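Kiltier Lettings Listings – data card

This site uses cookies to remember your settings. Accept all | Manage preferences

# Kiltier Lettings Listings

A set of property adverts written by hand for homes to let and for sale, with the room details pulled out into a table. Maintained by Rhun Ellis and Valentina Bravo. Last updated Wednesday, August 9, 2023.

## What is in it

The set holds 228 adverts from two agents' back files, Frota and Zutside. Of these, 54 are for flats and the rest are for houses, mostly terraced and semi-detached. Each advert has the full text as the agent wrote it, plus a row of fields filled in by one of us and checked by the other.

Nothing has been tidied in the advert text. Spelling slips, double spaces and odd capitals are as we found them, and so are the phrases agents like to use ("deceptively spacious" turns up a lot). If you need clean text, run your own clean-up and keep the original column.
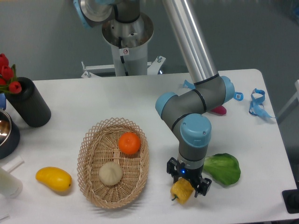 *Gripper holding a small yellow pepper over the white table.*

## Files

- `adverts.csv` – one row per advert, full text in the `body` column
- `rooms.csv` – one row per room, joined to the adverts on `advert_id`
- `outside.csv` – gardens, yards, garages, sheds and parking
- `notes.txt` – points we argued over and how we settled them

All files are UTF-8 with commas as separators. The `body` column has line breaks inside quotes, so a simple line-by-line reader will split some adverts in half. Use a proper CSV reader.

## Main fields

- `home_type` – flat, terraced, semi, detached, bungalow, other
- `beds` – the number the agent gives, even where a "bedroom" is plainly a box room
- `baths` – counts shower rooms, leaves out a separate toilet
- `tenure` – freehold, leasehold or blank
- `period` – the agent's own word, for example Victorian or Edwardian
- `price_text` – copied as written, with "offers over" and similar kept in
- `length_m`, `width_m` – in `rooms.csv` only, always metres

Where an advert gives feet and inches, we converted to metres and left the original in `size_text`. A bay window is left out of the measurement if the agent says so. If the advert says "max", the `is_max` column is set to 1.

## How kitchens are recorded

Kitchens took us longer than any other room. A kitchen with a table in it may be called a kitchen, a kitchen/diner, a breakfast kitchen or an open-plan family space, and agents do not agree on which is which. We kept the agent's name for the room in `room_label` and added our own in `room_group`, which has only four values: kitchen, kitchen with dining, kitchen with living, and all three together.

A breakfast bar on its own does not count as dining. A utility room gets its own row if it has a door, going by the text or the floor plan.

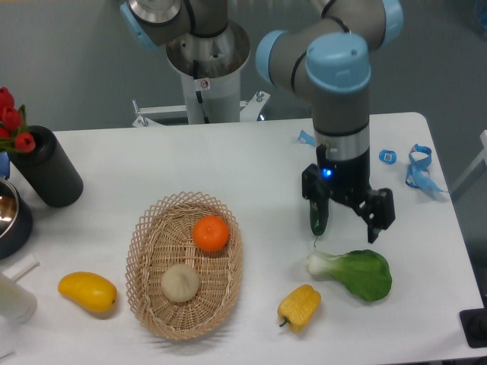 Pantries and larders are listed as storage, not as rooms, unless the agent gives a size. There are 17 adverts where the kitchen is mentioned but never described, and in those the row is present with the size fields left blank. Please don't treat a blank as zero.

## Known problems

- Zutside changed its advert layout in June, and later adverts put the garden before the upstairs rooms. Room order should not be used to guess which floor a room is on.
- Council tax bands are missing from most of the older Frota adverts.
- Two adverts describe the same house, let once and then sold. Both are kept, and they share a `home_id`.
- "Close to the station" and similar claims have not been checked against a map.

## What we removed

Street numbers, postcodes, phone numbers and the names of sellers and tenants are gone from the text, replaced with a tag such as `[NUMBER]` or `[NAME]`. Street names stay in. If you spot something we missed, tell us the `advert_id` and don't paste the text itself into a public issue.

## Loading

The Istik loader reads all the tables together:

```
istik load kiltier --tables adverts,rooms,outside
```

Add `--no-body` if you only want the fields. The loader drops blank sizes by default – pass `--keep-blank` to stop that.

## Changes and questions

Corrections are welcome as pull requests against the CSV files. Please change one advert per commit and quote the words in the advert that support the change. Rhun looks after `rooms.csv` and Valentina looks after the rest.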